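Midalent Files Patent for Phone With Sliding Rear Battery

2 December 2020

Phone maker Midalent may be working on a handset with a battery that slides out from the back, according to a patent application made public this week.

The filing was first made in April and runs to 56 pages. It lists Mogens Baldursdóttir and Valdemar Mogensen as inventors. Drawings show a thin tray that moves down along two rails. A small backup cell keeps the phone running while the main battery is swapped.

The main battery is rated at 3,690 mAh in the application. The backup cell is far smaller, at 400 mAh. The company says in the text that the tray would be sealed with a rubber ring, but it gives no water resistance rating.

Midalent, based in Adthorpe, has not said whether it plans to build the phone. "We file many patents and not all of them become products," Baldursdóttir said in an email.

Its current model, the Prirville, has a fixed battery and sells for $383. A replacement for that phone is expected next year. The patent does not mention it by name.

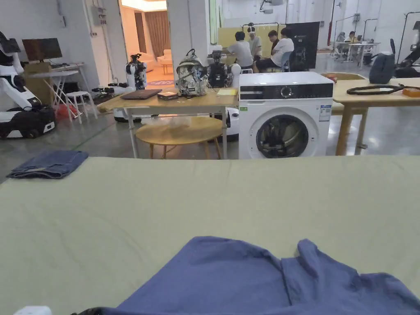
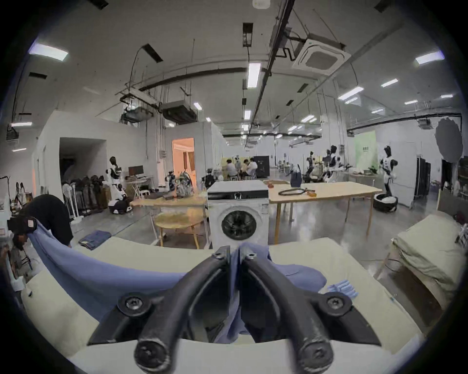 Blue cloth, seen in two views taken in the same place. (Photos: Hjaltadóttir)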